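Fodow screw-together plant stand in white: two months on the landing

Review by Weidong Fan, 23rd November
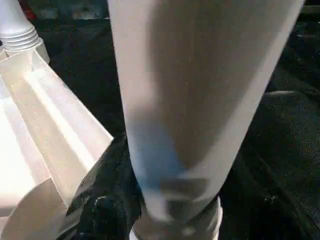
The ribbed base and the threads at the foot of the post, with a tapered white piece close up, on black cloth.

I have been meaning to write this up for a while, and as my sister has now asked me twice whether she ought to buy one, I may as well do it properly. I wanted something to lift a fern off the landing carpet, where it was forever being brushed by trouser legs, and I didn't want to spend a lot or get the drill out. The Fodow was £18 with postage, and it comes in pieces that you put together by hand.

I'll admit I was a bit doubtful when I opened the box. It's all white plastic and there isn't much weight in any of it, and my old Pretgate stand (wrought iron, inherited, very heavy, now out in the porch) had rather spoiled me. But the base won me round. It's ribbed, with flat angled panels, and when you press down on it with your palm it hardly gives at all. Lovely bit of moulding for the money!

Putting it together is nearly all screwing things into other things. Do go gently with the first turn on the post. I got mine crossed and had to back it out and start again, muttering, and after that it went in sweetly and stayed put. I'd also lay a dark cloth down before you begin, an old curtain or something of that sort, as white parts vanish on a pale carpet and you'll spend half the afternoon patting the floor. The instructions are a single folded sheet with tiny drawings. I gave up on them fairly early and managed perfectly well.

Once up it stands 85 cm, a touch taller than I'd pictured, and the fern looks very grand on it. There is a slight wobble if you knock it near the top, so I wouldn't put it where a dog comes charging past. Dust does gather in the ribs of the base, and a duster won't reach it. I use an old toothbrush and a drop of washing-up liquid.

A friend swears by the Sikder one, with the wider foot, and if your pots are heavy I expect she's right. For a fern or a trailing ivy, though, I've been very pleased with this, and I've just ordered a second for the bathroom windowsill end.

Four stars out of five, and the missing one is for the instruction sheet.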